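Workshop tips: when a bench arm sags, drops or grabs too hard

Most faults on small two-arm benches are dull ones. A screw works loose, a cable rubs through, a joint gets warm and gives up. The notes on this page come from two years of running a pair of light arms on wrapping and tying jobs at our Zitmont workshop, and from one fault in May that cost us a gripper and a morning.

What happened in May

The right arm was holding a parcel while the left one folded the paper. Halfway through the fold the right shoulder lost power and the whole arm came down on the table. It missed the parcel, hit the edge of the tabletop and cracked one jaw. The person standing at the bench had a hand near the paper and pulled it back in time.

The cause was a power lead that ran too tight along the upper arm. Every full reach tugged on the plug a little. It had been doing that for weeks, and the log showed 134 short dropouts on that joint before the one that mattered. We had not been reading the log.

Check the cables first

Move each arm by hand, power off, through its full reach. Watch the cable at every joint. If it goes straight and taut at any point it is too short, or tied down in the wrong place. Cut the tie and start again. Leave slack at the joint and tie on the straight part of the link, never across the joint itself.

Do not pull ties down hard. A tie that bites into the sleeve will cut it in the end. You should be able to turn the tie with a finger.

Too much slack is a fault too. A loop that hangs below the arm will catch on whatever is on the table. 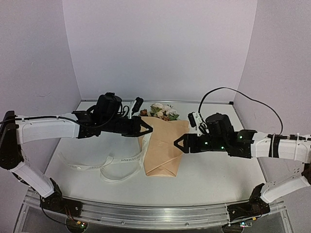 Loose soft goods cause more stoppages than hard ones, and ribbon is the worst of the lot. It slides, it curls back on itself, and a jaw that closes on paper can pick up an end of it without any change in the grip reading. When the arm lifts, the ribbon comes too, and whatever is resting on it gets dragged. With a wrapped bouquet lying between the two grippers and the white satin ribbon looped to the left of it, work out which arm will pass over those loops before you start a run. Lay the ribbon flat if you can. A strip of low-tack tape on the far end keeps it still and peels off satin without leaving a mark, though try it on an offcut first.

Grip force on paper

Start low and come up. Kraft paper will take a fair squeeze but the stems inside will not, and crushed stems don't show until the wrap is opened. On our scale of 1,000 we begin at 100 and go up in small steps until the wrap stops slipping. Write the final number on the job card. The Fabbri paper we use now is slicker than the old stock and needed a new setting, so test again whenever the roll changes.

If the wrap still slips at a sensible setting, clean the jaws. Paper dust builds up on the pads and makes them shiny. A damp cloth is enough. Solvent ruined a set of ours.

After a drop

Switch off at the wall before touching anything. An arm that has lost one joint may still have power to the others, and it can move when the connection comes back.

Take the work off the table.

Look at the jaws for cracks, then at the links near the joints, where plastic tends to go white before it splits. Change a cracked part even if it still holds.

Check that the base has not shifted on the rail. Ours had turned slightly, and we spent an hour blaming the software for a gripper that was closing off centre. Tighten the bolts with the arm in its rest position.

Run the first job slowly with nothing in the jaws, then with an empty roll of paper, then with real work.

Hands

Keep them off the table while the arms are live. Light arms don't look dangerous and people reach in to straighten a fold without thinking. Fit the stop button where the person feeding the job can hit it with either hand. Ours was behind the side panel, next to the Grorari label printer, and could only be reached by leaning over the arm. It is on the front edge now.

Weekly list

Read the joint log and note any dropouts
Turn every cable tie
Push each plug home
Wipe the jaw pads
Try the stop button with the arms moving
Check base bolts against the pen marks

Spare jaws for our arms come from Iltau and take a while to arrive. Keep 2 on the shelf.

Page last changed July 20, 2024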